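Category: World / Elections

How the Clotitz recount was run

3 Apr 2018

The second round of the Clotitz district election was decided on a margin narrow enough to trigger an automatic recount under the regional electoral code. The code sets the threshold at 68 votes. It does not say in any detail how the recount should be carried out, and the district electoral office had not held one before.

Clotitz has 128 polling stations, most of them in schools and village halls. On polling night each station counts its own ballots, fills in a result sheet in duplicate and sends one copy to the district office in Murín by road. The ballots follow in sealed sacks and are kept in a locked store until the period for complaints has ended. A recount means that every sack is opened again, in front of agents for both candidates, and checked against the sheet.

The office divided the work by ward. Sacks were brought up from the store in the order in which they had been logged in, and the seal number on each was read aloud before it was cut. Ballots were first counted face down to give a total, which had to match the number of voters marked on the register. Only then were they turned over and sorted by candidate. Blank and spoiled papers went into a separate tray.

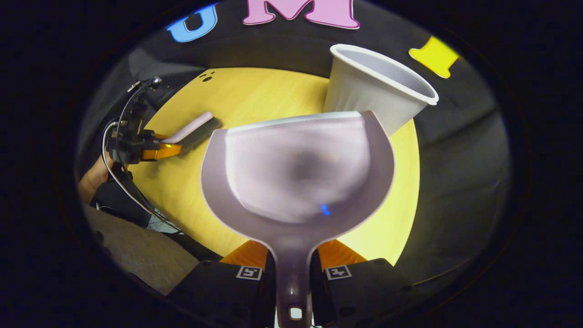
Disputed papers

Most of the argument concerned marks that fell partly outside the box. The code accepts a paper if "the intention of the voter is clear", a phrase that the two campaigns read differently. The governing list wanted a strict test, under which any mark touching the line would be void. The opposition list asked for the looser practice used in Brukcombe, where a mark counts for the nearest box.

The returning officer took the second view for single marks and the first for papers with more than one. Each ruling was written on a slip and pinned to the ballot. Agents could object, and objections were passed to the regional court, which has five working days to answer.

What the sheets showed

At three stations, all in the north of the district, the result sheet did not agree with the contents of the sack. In each case the two candidates' totals had been entered on the wrong lines. The sheets were corrected and signed again by the station heads. The declared winner did not change.

The procedure may be different next time. A draft amendment, due before the regional assembly in June, would require a second official to sign each sheet before it leaves the station. The Bretorier electoral office has asked for the same rule to apply to postal votes, which are counted centrally and have no station sheet.

Shares: 68
Comments (5)

Related
Murín council delays vote on new ward boundaries
Brukcombe turnout falls in second round
Postal voting: what the draft law would change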